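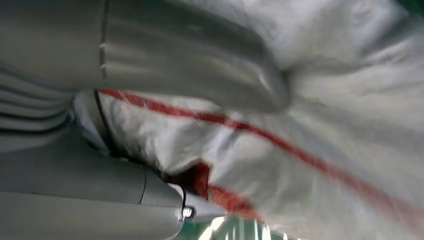

Yurani insiste: si el saco no se estira antes de marcar, la medida no vale, y da igual el cuidado que pongas luego con la regla. Lo dijo ya en septiembre y lo ha vuelto a decir hoy. Vale. Tiene razón. Lo apunto arriba del todo para que se quede.

## Sábado, mañana – sacos de rafia, preparación

Pedido de Cenddale: 127 bolsas para leña, asa doble, fondo cuadrado. Salen de los sacos blancos de Preridard, los de polipropileno tejido. Recibidos 477 según albarán. Recontados entre Bjartur y yo, 477. Bien.

Problema: vienen en bala prensada y cada uno sale con las arrugas que quiere. No son dobleces limpios, son arrugas de verdad, cruzadas, con bolsas de aire en medio. Puestos en la mesa no asientan. Aprietas por un lado y se levanta por otro.

Medida nominal del saco según la ficha: 60 × 100. Medido tal cual sale de la bala, sin tocar:

- saco A: 58,5 × 97
- saco B: 59 × 96,5
- saco C: 57,5 × 98
- saco D: 59 × 97,5

Los mismos después de estirar a mano y una noche bajo tablero:

- A: 60 × 99,5
- B: 60 × 99,5
- C: 59,5 × 100
- D: 60 × 100

O sea hasta tres centímetros en el largo. En el fondo cuadrado eso es una esquina que no cierra. Ya nos pasó con la primera tanda, las bolsas que quedaron cojas (están en el estante de arriba, NO darlas, sirven para trapos y recortes).

### Maneras de quitar la arruga

1. **A mano sobre el canto de la mesa.** Agarrar las dos esquinas de la boca, pasar el saco contra el canto, dos pasadas, girar, otras dos. Rápido. Quita lo gordo. La arruga fina se queda.

2. **Tablero y peso, una noche.** Lo mejor con diferencia. Pilas de 25 como mucho, con más la de abajo queda bien y la de arriba no. Alternar boca / fondo porque el fondo lleva costura y abulta, si van todos igual la pila se cae hacia un lado.

3. **Plancha con paño.** Auður lo probó en el mínimo. Con paño de algodón en medio y sin parar la mano, funciona. Si te paras dos segundos la cinta se encoge y queda un fruncido que ya no sale. Echamos a perder tres sacos. Para piezas sueltas sí, para 127 ni hablar.

4. **Colgados con pinzas y peso abajo.** Idea de Tuulikki. Estira el largo, el ancho nada. Y ocupan medio taller. Descartado, aunque para las tiras de las asas igual tiene sentido, probar.

5. Vapor – no hacer. La humedad no le hace nada al polipropileno, solo es el calor, y el calor ya lo tenemos en la plancha, con más control.

Nos quedamos con 1 + 2. Mano primero, tablero después.

### Corte

Con tijera el tejido se deshilacha enseguida, las cintas de la trama se van soltando en cuanto lo mueves. A los diez minutos tienes un fleco de dos centímetros. Opciones:

- cortador caliente: borde sellado, queda un poco duro pero se cose bien. Ventana abierta y extractor puesto, SIEMPRE. Regla metálica, no la de plástico (la de plástico ya tiene un mordisco, no fui yo)
- tijera + cinta adhesiva antes de cortar: se corta por el medio de la cinta y aguanta hasta la costura. Luego la aguja se pringa de pegamento. Solo para arreglos
- tijera dentada: no sirve de nada aquí

Velocidad del cortador: si vas lento hace bolitas en el borde y rascan la mano. Si vas rápido no sella y se abre igual. Nanna le ha cogido el punto, que corte ella los fondos y los demás hacemos lo recto.

Cortar de uno en uno. Cortar dos capas a la vez las suelda entre sí y hay que separarlas a tirones. Lo mismo con el saco cerrado: meter la tablilla dentro antes de pasar el calor.

Marcar con rotulador permanente por el lado de dentro. La tiza se va con mirarla. El lápiz no se ve.

### Costura

Máquina grande, aguja 110, hilo poliéster gordo. Puntada de 4 mm. Con 2,5 hace tanto agujero seguido que la costura se convierte en línea de rasgado, como un sello. Comprobado tirando: se abrió entera de lado a lado, muy limpio todo.

Prensatelas: el de teflón. El normal se engancha en la trama.

Margen 2 cm, doblado dos veces en la boca. El doble dobladillo ya se sujeta bastante solo, con tres pinzas por lado basta. Alfileres no, dejan agujero y además se doblan.

Orden de montaje, que ayer lo hicimos cada uno a su manera:

1. Asas primero, con el panel todavía plano. Cruz cosida en cada extremo
2. Dobladillo de boca encima del arranque del asa
3. Laterales
4. Fondo, empezando por el centro de un lado y NO por la esquina
5. Esquinas con refuerzo de recorte, triángulo de 6
6. Darle la vuelta

El paso 6 es donde se arruga todo otra vez. Bjartur pregunta para qué estiramos entonces. Pues para medir, la bolsa acabada puede ir como quiera, en casa del cliente va a llevar leña dentro. Pero los cortes tienen que estar bien.

### Pruebas de carga

Con leña de la pila de fuera, colgadas del gancho:

- Asa de rafia doblada en cuatro: 20 kg bien. 30 kg cede la cruz, no el asa
- Asa de cincha Brøndum, la negra de 40 mm: 30 kg bien, 35 kg bien. No seguimos porque el gancho no nos gustaba nada
- Asa de rafia con refuerzo por detrás de la cruz: 30 kg bien, dos veces

La cincha es más cómoda en la mano, la rafia corta. Pero el cliente pidió todo del mismo material. Preguntar a Cenddale si aceptan funda en el asa (un tubo de tela, cinco minutos más por bolsa). Pregunta Auður el lunes.

Cuidado con la costura de fondo que trae el saco de fábrica, la de cadeneta. Si se corta por el sitio malo y tiras, se deshace entera. A veces nos conviene (abrir sacos rapidísimo!), a veces es un desastre. Para saber por qué extremo: el lado donde se ve una sola línea de hilo, desde la derecha. Si no sale a la primera, le das la vuelta y pruebas el otro extremo. No tirar a lo bruto que rompe la cinta.

## Mediodía

Ha venido la báscula. Saco vacío, sin asas: 72 g. Otro 71. Otro 74. Me sirve.

Peso de la bolsa terminada con asa de rafia y refuerzos: 118 g. Con cincha: 151.

Nanna prefiere que el tejido vaya con la cara brillante hacia fuera. Yo la mate. Cara brillante se arruga igual pero se nota más, cada pliegue pega un reflejo con la luz de la ventana y parece peor cosida de lo que está. Por otro lado la mate coge polvo. Hacemos dos muestras y que elijan en Cenddale.

Referencias para no liarnos, que los papeles están mezclados:

| qué | ref. |
|---|---|
| sacos blancos Preridard | lote 2383 |
| hilo Irkik poliéster | 902 |
| cincha 40 mm | Brøndum, sin ref., está en el cajón |

El 902 es el blanco roto. El blanco blanco es otro y desentona más, aunque parezca al revés. Pedir dos conos, queda uno empezado.

## Tarde

Pilas bajo tablero: cinco de 25, más dos sueltos encima de la última. Con eso están los 127 primeros. Faltarán los de repuesto por los que se estropeen, poner otra pila el lunes.

Ojo con el tablero largo, el de las patas viejas: está alabeado y en el medio no aprieta. Los sacos de ahí salieron con una franja arrugada justo por el centro. Ponerle las dos losas en medio y no en los extremos.

Recortes: no tirar. Clasificar así

- de más de 20 cm: refuerzos de esquina y de asa
- tiras largas: atar la leña, tutores del huerto de Tuulikki
- pequeños: bolsa de relleno, *bien cerrada*. El polipropileno suelto se hace hilitos y acaba en el desagüe del patio, ya lo saqué una vez con la mano y no quiero repetir

Barrer antes de irse, también debajo de la máquina. Los hilitos se meten en el pedal.

Los sacos no se dejan al sol junto a la ventana grande. Los que quedaron allí desde el verano se rompen al doblarlos, se hacen escamas. Los de Preridard dicen que llevan tratamiento UV, no me fío, las bolsas de leña van a estar en un porche. Colgar una muestra fuera, cara sur, y mirarla en primavera. Escribir en la muestra la fecha con rotulador, que la otra vez la colgamos y luego no supimos desde cúando.

### Pendiente

- [ ] Asa con funda, sí o no (Auður)
- [ ] dos muestras, cara mate / cara brillante (Nanna)
- [ ] punta nueva para el cortador, la actual tiene una costra
- [ ] plantilla del fondo en contrachapado, la de cartón ya está comida por el calor
- [ ] Probar la carga con la bolsa arrastrada por el suelo de cemento, no solo colgada. La gente las arrastra
- [ ] hilo 902, dos conos
- [x] recuento sacos
- [x] afilar tijera grande

Añade Bjartur al margen de la hoja de corte que el fondo de 30 × 30 deja el saco bajo de más, que con 28 se ganan dos dedos de altura y la leña de medio metro asoma menos. He hecho una con 28. Se sostiene peor de pie cuando está vacía, llena igual. A mí me gusta más la de 30 pero no voy a pelearme, que la prueben ellos.

Últimas medidas antes de cerrar, bolsa con fondo de 28: alto terminado 81, boca 31 de lado, asa 45 desde la cruz. Guardada en el gancho de la puerta con una etiqeta roja. El lunes se empieza por levantar el tablero y medir tres sacos de cada pila antes de cortar nada.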